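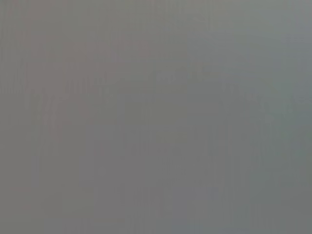
7.4 Wrist view lost (fault 130)

Fault 130 means the Sirnar controller is still getting frames from the wrist camera but can't find anything in them to steer by. The arm holds position and waits for you. A wrist view like this one, flat gray from side to side with some faint vertical streaks in the upper half, gives the matching software nothing to match, and it will say so every few seconds until you press Mute.

CAUTION: Do not clear the fault and press Resume to see what happens. The Gethin arm will carry on with the last target it believed in, and it has firm beliefs.

1. Press Hold on the pendant. Wait for the amber light.
2. Open the cell gate and hang your lock on it. Your own lock, with your name on it.
3. Look at the lens. If something is close against it, note what it is before you move anything.
4. Switch to Manual, close the gate, and back the wrist off 66 mm along the tool axis. Use slow jog.
5. Check the live view. If you can make out the fixture, go to step 7.
6. If the view is still blank, lock the gate again, clean the lens with the dry cloth from the kit, and reseat the camera cable. Shirt tails are not in the kit.
7. Run test 104. A score of 397 or higher is a pass.

NOTE: Fault 130 twice in one shift goes in the cell log, even if the second one cleared by itself. Eleri Mathias at Veltgate reads the log and will ask.

If test 104 fails after cleaning, leave the cell in Hold and see 7.5, Replacing the wrist camera.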